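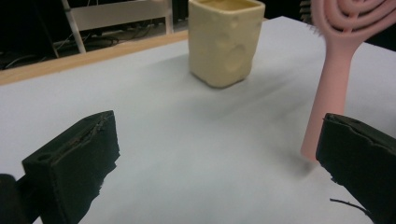
List: Wildale Home and Shelf
Subject: Re: Where does the hairbrush live? (message 1243)

Dear all, dear Oranuch,

Thank you for your question from this morning. I wanted to answer it in two sentences, but I have thought about this subject more than I expected, so please forgive the long message. Your original text is at the bottom.

My shelf is next to the mirror and it is 689 mm long. I measured it when I bought the Esico rail, and the rail did not fit, but that is another story which I told on this list in June. On this shelf I must put everything for the hair and for the teeth of two people. A flat brush takes a lot of place there. For this reason I started to look for a cup in which the brush can stand, and I have now used one for the whole winter.

I write down what I learned, in points, so that you can skip what you already know.

1. The cup

The cup should be heavy and it should be square. I had a round plastic one from the Zukau shop before, and every time my husband took out his comb, the cup fell in the sink. The one I have now is cream yellow with rounded corners, and it has shallow round hollows on the outside, like a cheese. My niece laughs about it. For me it is practical, as the fingers find a good hold in the hollows when the hands are wet.

A thick lip is also good. A thin lip breaks sooner or later, mine did.

Please check the width on the inside before you buy. The number in the shop description is usually for the outside. If your brush has a wide head, take the brush with you to the shop and try it. The lady in my shop did not mind at all.
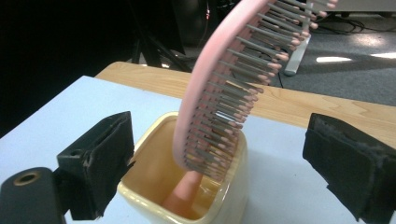 My pink brush and the cheese cup.

2. Head up or head down?

I have tried both. When the head goes down, the bristles press against the wall of the cup, and after some weeks they may lean to one side. Mine have small pink balls on the tips, and I would be sorry to lose these balls, because without them the brush scratches. So for every day I recommend handle down and head up. It looks less tidy, I admit, and with a long handle you need a deeper cup.

Head down I do only in the travel bag, with an old sock over the bristles.

If the brush has just been washed, it should not stand in the cup in any direction. The water runs down and stays on the bottom, and there it begins to smell. I lay the brush on its side on the table, away from the edge, and I leave it until the next morning. On the side is better than on the back, in my opinion, as the air can pass through the open pattern of the head.
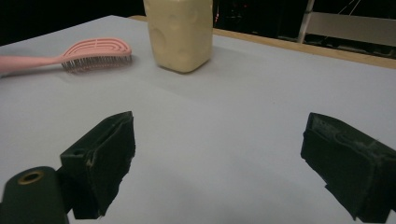
3. The washing

I do it every second week. First I pull out the hair with the thin end of a comb, from the handle side to the top. Then warm water (not hot) in a bowl, a little of normal shampoo, and an old toothbrush between the rows. Five minutes are enough. Rinse well and shake it over the bathtub.

I would not put the brush in the dishwasher. Mrs. Woldemariam from our house did this with hers, and the handle came out with a bend.

The cup gets washed on the same day. In the corners there is always some dust together with hairspray, and a bottle brush reaches it well.

4. What else goes in the cup

As little as possible. I had hair clips on the bottom for a time, and I always had to turn the cup over to find one. Now the clips are in a small tin. A comb can stay beside the brush if the teeth do not hook into the bristles.

I hope this is useful for you. I would like to hear if somebody has found a good solution for a round brush, for I have one also and it still lies in the drawer.

With kind greetings to everybody,
Your neighbor from the third floor

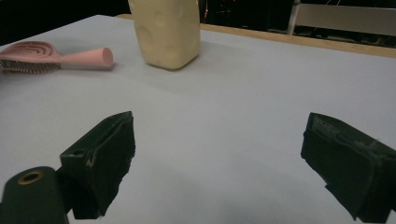 Oranuch Sitthichai wrote:
> Hello list,
> I moved to a flat where the bathroom has one narrow shelf and
> no drawers. The brush is always lying on the sink and it is
> always wet. Do you keep yours in a cup, on a hook, or somewhere
> else completely? I saw a wall hook, but my handle has no hole
> that fits on it, only an opening at the end.
> Also, does a cup not get dirty inside very fast? I don't want
> one more thing to clean.
> Thanks for any ideas,
> Oranuch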